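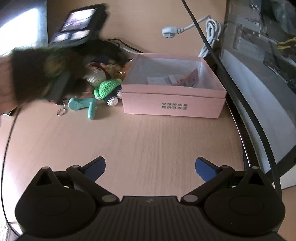 Good practice in the collection of handling data has long depended on the habits of individual teams. In August, Rendex issued a revised set of working rules for its sites, intended to bring those habits into line. The document runs to 13 pages and applies to every session recorded with a hand-held gripper. Its first section deals with the table. Small goods of mixed shape are encouraged, and an open cardboard box standing beside crocheted toys, a key ring and crinkled wrappers falls well within the rules. Cables receive stricter treatment: a cord that crosses the work surface must be noted in the session record, along with the side of the table on which it lies.

The second section concerns people. A hand may enter the work area while recording is under way, provided that the person has given written consent and that the operator keeps the fingers of the gripper open until the hand has withdrawn. Gloves are permitted. Screens are to be turned away or locked before a session begins wherever they might show private messages.

Kiều Triệu, who led the revision, regards the clause on hands as the most important change. "The earlier text treated every hand as an interruption," she says. "People work at tables together, and we wanted a rule that operators could follow on an ordinary afternoon."

The rules were tested at the Karkgate site, where operators completed 415 sessions under the draft. Reviewers returned a number of them for incomplete notes, most often on cables and chargers. The final text therefore places the cable entry on the first line of the record — ahead of the lighting and the list of objects.

Storage is covered in the closing section. Each site must keep a register of its recordings and name 2 persons with authority to delete them. Karkgate now holds some 4000 entries in a register built on Kurkix, the company's own software. The Tôn site still keeps its register on paper and has been given until the next review to transfer it. Requests for changes to the rules may be submitted by any operator and will receive a written reply from the standards office.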